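Golerance Core Tray System

Products / Sample Storage / Core Trays

The Golerance Core Tray System is designed for the storage, transport and logging of diamond drill core at exploration sites and in permanent core stores. It is supplied by Clundby to exploration companies, contract drillers and geological survey bodies.

Each tray is moulded in a single piece from ultraviolet-stabilised polymer. The channels have a rounded base and raised dividing walls, so that core remains in sequence when a tray is lifted at one end. Drainage slots along each channel allow drilling fluid and wash water to run off before logging begins.

Sizes and capacity

Trays are available in NQ and HQ channel sizes. The HQ tray holds 5 channels. All trays share the same outer footprint, and mixed sizes may be stacked on one pallet. A standard pallet carries 68 trays, strapped and wrapped for road freight.

An empty tray weighs around 2 kg. Loaded trays should be lifted by two persons, using the moulded handholds at either end.

Labelling

A recessed panel on the short side of the tray accepts aluminium tags or printed labels. Hole number, tray number and depth interval should be entered before the tray leaves the drill site. Depth markers are sold separately in boxes of 770 and fit all channel sizes.

Lids

Snap-fit lids are recommended where core is to be moved by vehicle or stored outdoors. Lids are not load-bearing when fitted to an empty tray.

Care and site practice

Trays may be washed with cold or warm water and a mild detergent. Solvents, fuel and strong acids must not be used. Channels should be cleared of clay and loose fragments before reuse, and any tray with a cracked dividing wall should be withdrawn from service.

Logging benches should be kept free of food wrappers, bottle caps and waste paper at all times. Foreign material in a channel may be carried into the sample bag and can affect assay results.

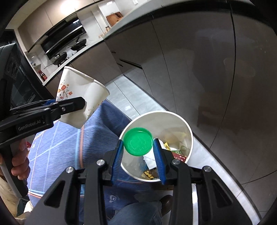 Ordering and delivery

Orders are accepted by the full pallet or half pallet. Stock is held at the Gandham warehouse, and site deliveries are arranged by quotation. Customers with projects in remote areas are asked to confirm road access and unloading equipment when placing an order. The warehouse closes for stocktaking in January, during which time orders will be received but not dispatched.

Replacement lids and labels may be ordered in any quantity.

Reference installation

The system is in use at the Sepúlveda core store, where racking was laid out to suit the tray footprint. Visits by prospective customers can be arranged by appointment.

Contacts

Sales and quotations: Ebise Negash
Technical enquiries and racking layouts: Nahom Abera

A data sheet and loading guide are available on request.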